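Right, a thread on moving house with too much stuff, because I've just done it and I need to get it out of my system.

1/ We've gone from Tusgate to Yeo, which is 228 miles, and from a house with a loft to a flat with one cupboard. I had since April to sort things out. I started in the last week, obviously.

2/ Books first. I owned 214 of them and told myself I'd keep 40. Rule was: would I lend it to someone and mind if it didn't come back? If I wouldn't mind, out it went. Brilliant rule, hurt like mad. (I kept 40 and a cookbook. The cookbook doesn't count.)

3/ Old electricals. Don't put them in the bin! The tip at Proltow takes them, and plenty of repair places will have a desktop computer for parts even if it hasn't been switched on for years. Take your photos off it first. I nearly forgot mine.

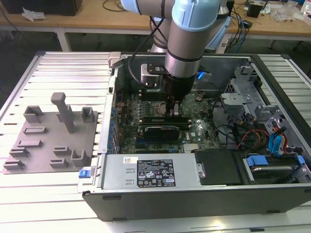

4/ Kitchen. You do not need three colanders. I had three colanders. I can't tell you where the third one came from, I've never seen anyone buy one.

5/ Get your van quotes early. Ours went up by £200 between me asking and me ringing back to say yes, and that was only a fortnight. I sulked for a whole evening and then paid it.

6/ Label boxes on the SIDE. Once they're stacked you can't read the tops — I've now opened five boxes looking for the kettle and found it in with the towels.

7/ Curtains. Measure the new windows before you give any away. I left a lovely lined pair at the charity shop in Vallow and the bedroom here gets the sun full on from five in the morning. I'm typing this very much awake.

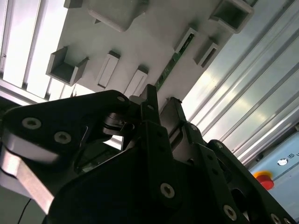
Reply from Bramblejam: Tin foil and a bit of masking tape will do you for the first week, we had ours up for a month. Also check the charity shop, they might not have sold them yet!

8/ Rang them. Sold the same afternoon, for a fiver. Foil it is, thank you. Next job is the box marked "misc", which I've moved into the hall so I have to climb over it until I give in.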